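We use cookies to improve this site. By continuing to browse you accept our cookie policy.

Berden names its lost railwaymen

Last updated: 2018-08-13

A new stone carrying the names of 49 railwaymen who died in the two world wars is to be placed outside Berden station.

Raghda Hakim began looking for the names three years ago, after finding an old staff register at Tadley library. It listed 313 men employed on the Grusdale line in 1914.

"I only meant to look up one of them," she said. "He was a porter who had lived in our house. Then I saw how many had a line drawn through and a date."

The town memorial already has 36 of the men on it. The other 13 lived outside the parish and were left off when it was built – two of them have no known grave.

Georges Smadi, a retired signalman, checked the spellings against parish records. "Some families spelt it three ways," he said. "We went with whatever the man signed himself."

The stone is being cut by Bhattacharjee, the Tadley masons, and paid for by local collections. Roughly 80 relatives have been traced and invited.
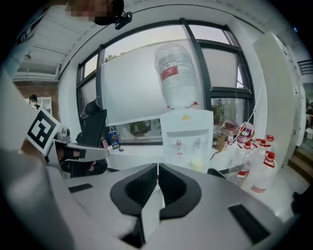 The unveiling

The stone will be unveiled in April, with a short service on the forecourt and a reading of the names. Parking will be limited.

Ms Hakim is still hoping to hear from the family of a fireman listed only as J. Orrin. "Even a letter would help," she said.

Related stories
Grusdale bridge to shut for repairs
Tadley library extends opening hours
Berden band seeks new players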